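Before a Long Rail Trip

Lay everything out on the kitchen table the night before. Keep the pass, seat reservations and passport together in one flat pouch.

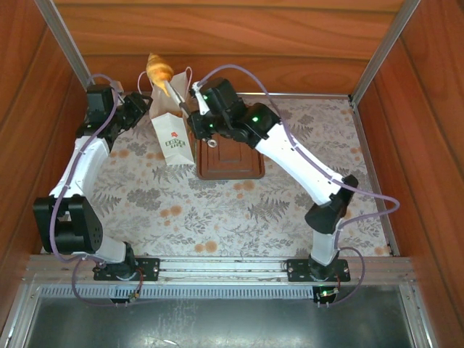 Cloth with gray ferns and peach-orange blossoms.

Wash travel shirts in cool water and hang them overnight. Roll them, and put socks inside your shoes. A 60-liter bag is as much as most overhead racks will take.

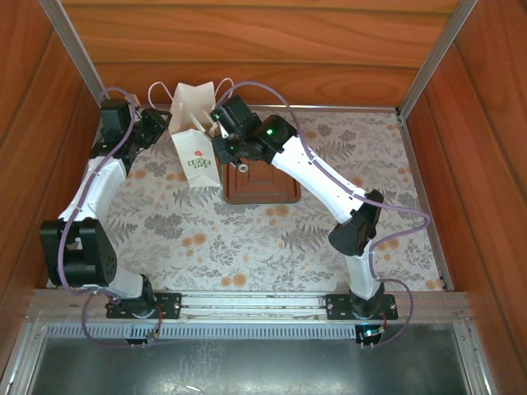
Write the train numbers on a card in case your phone dies. Ours for the Tralgate to Vesine leg was 739. Empty the fridge and take out the trash last.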